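Search this blog Search

Washing canvas bags, and what I do with them after

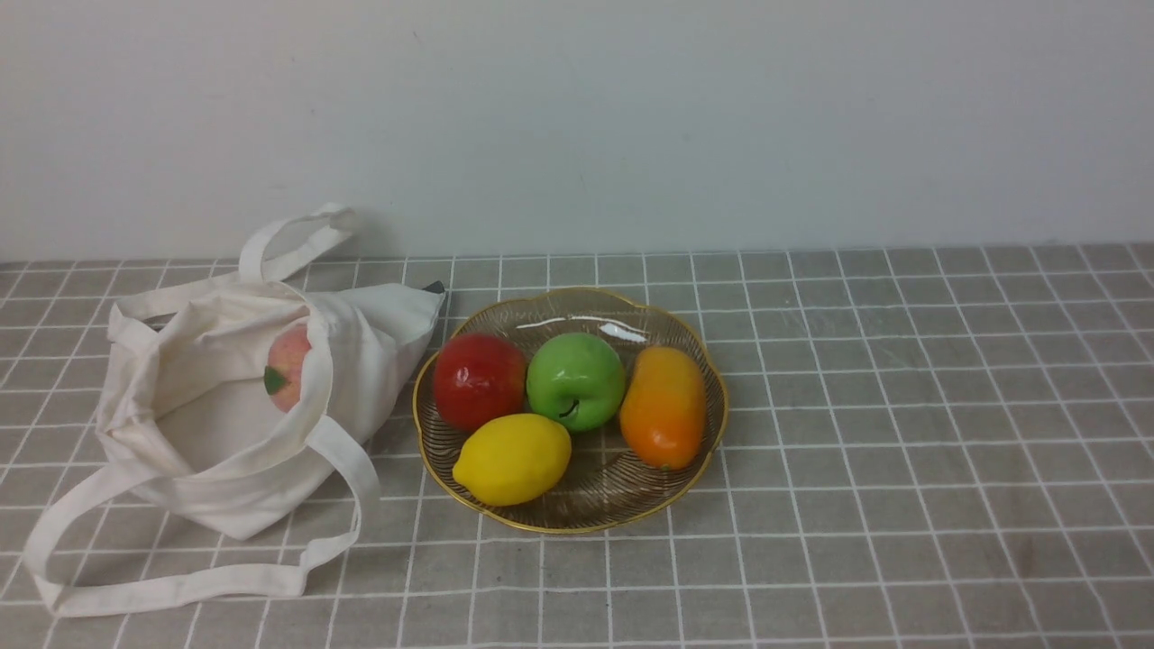 How often should you wash a canvas tote?

Mine get washed when they smell or when something has leaked, and the ones I use for produce go in every couple of weeks whether they look bad or not.

I started keeping track of this in March after a bag of peaches went soft on the bus home from Turnlow and I didn't find the last one until the next day. That bag took two soaks. I used cold water and plain dish soap, left it for 22 minutes the first time and overnight the second. The stain is still there along the bottom seam but it doesn't smell.

Canvas shrinks. I put one through on hot years ago and it lost enough height that a loaf of bread stuck out the top. Now it's cold water, inside out, with the handles tied in one knot so they don't wrap around everything else. I don't use the dryer. I hang them by the bottom hem over the tub and pull the seams straight while they're damp.

Leanne Hartley asked in the comments about ironing. I iron mine if I'm giving one away with something in it. Otherwise they get folded in thirds and go in the drawer under the dish towels. I keep 5 in there and the rest live in the car.

The gray grid tablecloth is next on the list. It has smudges on it and I want to try the same soap before I buy anything stronger.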